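14 April 2024
Trial of Proren simulator, continued
Room: the usual desk, machine with the big graphics card

Purpose of these notes: we must decide before July if we buy the Proren license with the Bosent robot pack, or if we stay with our old home-made scenes. Nobuhle Lekota has asked for notes that a person can read without sitting next to me, so I try to write in full sentences.

What is installed now:
Proren core, trial license, full functions
Bosent two-arm robot model, with parallel grippers
Futham rooms and props (separate purchase, included in the trial)
Our own task script, ported from the Galbraith project

The installation was easier than the last time. The installer asks for a folder and after this it asks nothing. I had to set the license path by hand, and the manual gives the wrong name for the variable. The correct name is in the release notes, near the bottom. I have written it on the label on the monitor so that we do not search again.

The room loads with all textures on the first try. Last week I had pink surfaces everywhere, and it was my mistake, I had copied the prop folder without its subfolders. So please copy the complete folder, also the parts which look like duplicates.

Starting pose. The Bosent model comes with a "ready" pose which I do not like. The elbows are too close to the body and the first motion is always a big swing outward. I made our own pose and saved it under the name galbraith_start. From there the left arm can go up to the vertical without complaint from the planner. I tested it with the black board in the gripper, and the wrist stays above the forearm as I want it. The claw prop I left on the tabletop at the right for this part, as something to plan around later.

The planner in Proren is honest about its failures. If it does not find a path, it says which joint is the problem. Our old tool only said "failed". This alone saves me much time. But the messages are in radians and the pose editor is in degrees, and I find no setting to make them the same.

The body view is wide enough for checking where the arm goes in the room. For the approach itself I do not trust it, a flat board changes its look too much when it tilts. In this view I only check big things: is the arm where I think, is the board still with the gripper, is there a wall or frame behind it which can confuse the detector. The picture frames of the Futham room are a good test for this last point, a thin rectangle in front of another rectangle.

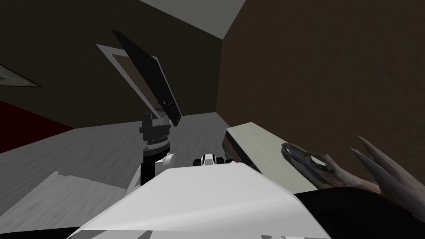

Can we use our own object models in Proren, or only the ones from Futham?

Our own models load if they are saved as closed meshes with the scale in meters, and the collision shape has to be made one time in the import window.

I did this for three of our old parts. The import window is slow to open and then works well. The automatic collision shape is too fat for flat things. For the board it added a thickness which the eye does not see, so the fingers stopped in the air before they reached it. I changed the setting from "hull" to "exact" and the problem went away, at the cost of slower steps. For round things "hull" is fine.

Contact settings, final for today:
Friction on finger pads: vendor default
Friction on board: raised one step from default
Solver passes: 9
Substeps: 2
Gripper force limit: vendor default, do not touch

Regarding the force limit. I touched it. The board flew through the wall. I put it back. The manual should have a warning here, and I have sent this to their support address in polite words.

Batch run. I let the pick task run during lunch with random start positions of the board. The run made 2,174 attempts before I stopped it by hand. From these, 221 were marked by the script as "unclear", it means the board moved with the gripper but the final height was outside of the limits. I have not yet looked at them one by one. It is possible that my limits are too narrow, I took them from the Galbraith script where the part was smaller and heavier. I do not want to give a success rate to anybody until these are sorted. Nobuhle, please do not put a rate in the slides yet.

The log files are good. Every attempt has its seed, so I can repeat one attempt exactly. I tried this with several seeds and got the same motion again, to the last digit. In our old scenes we never had this. For me it is the strongest argument for buying.

The log files are also very big. There is an option to save only contacts and joint positions and no images. I will use it for the next batch, and turn on images only for seeds which I want to see again.

Low approach from the wrist side. I wanted to know how the finger comes under the edge of a flat object when it lies over a rim. It is the difficult case for us, in Galbraith we lost most of our time there. The trick from before was to open wide, bring one finger under the part which sticks out, and close slowly so that the other finger comes from above. With the Bosent fingers this should be possible, the tips are beveled. In the wrist view it is hard to say if the tip already touches or only sits below the object. Everything dark is very dark, and the light in the Futham room is soft, so there is no shadow to help the eye. I turned on the contact display and worked with the numbers.

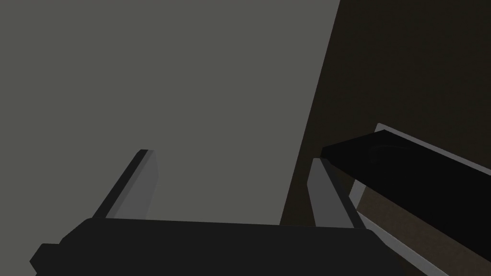
Proren trial notebook, p. 14

Continued from the page before.

The contact display draws small arrows at each touching point. It is useful but one must be careful: the arrows stay for a moment after the contact is gone. I thought two times that I had a stable touch and it was only the old arrow. There is a slider for how long they stay, under View and then Debug. Put it to the lowest.

About the light. The room has one light setting by default and it gives a flat result, every surface of the same gray looks like one surface. The gripper finger against a gray background is nearly lost in the wrist view. For a human operator this is tiring. For the detector it may be even good as a hard case, but I want to choose this myself. The light editor exists, it is part of the full license, and in the trial it is open too. I added a lamp at the side and the finger edges became easier to see. I did not save this room under the standard name, so the batch results stay comparable. It is saved as futham_room_sidelamp.

Things I like
Repeatable seeds, see above.
Planner messages.
The wrist view and the body view can be open side by side without big loss of speed.
The Bosent model has correct joint limits. I compared them with the data sheet line by line and found no difference.

Things I do not like
Degrees and radians mixed.
The prop names. The claw prop is called item_b in the list, and there is also an item_B, with a capital letter, which is a different prop. On one of our machines the file system does not see the difference and loads the wrong one.
The undo function goes back only for moved objects. A changed setting is not undone.
Window layout is forgotten when the program closes.

Support. I wrote to them with the variable name problem and the force limit. The first answer came on the same morning, from a person who had clearly read my message. The second one is open. I asked also if the Futham props can be bought one by one, as we do not need a whole catalog of living rooms. They say it is only sold as a pack, but the pack has no yearly fee. The Bosent model has one. Nobuhle will ask for the price for two seats, as I am not good in this kind of conversation.

Comparison with our own scenes. I must be fair here, I made these scenes and I am fond of them. They start faster and I know every file. But each new object costs me half a day, and when I am on vacation it stands still. With Proren a colleague could add an object after reading one page of instructions. I will write this page, it should go in the shared folder under the trial name.

Open points
Sort the unclear attempts, beginning with the lowest final height.
Repeat the batch with wider limits and the same seeds.
Try the low approach with the right arm too, so far only planned and not run.
Check if "exact" collision can be set for one object and "hull" for the others in the same room. The manual says it can. I did not find where.
Ask support about undo.
Rename the props on our side before the other machine is used.

Backup of the scene files made to the second disk, folder with the trial name. The license key is not in the backup, it is in the envelope.

Added later, same evening: I found the place for the collision setting per object. It is a right click on the object in the list, not in the 3D window. In the 3D window the right click opens another menu which looks nearly the same. With "exact" only on the board and "hull" on the rest, the steps are fast again. The next batch will use this, start from seed 1, images off.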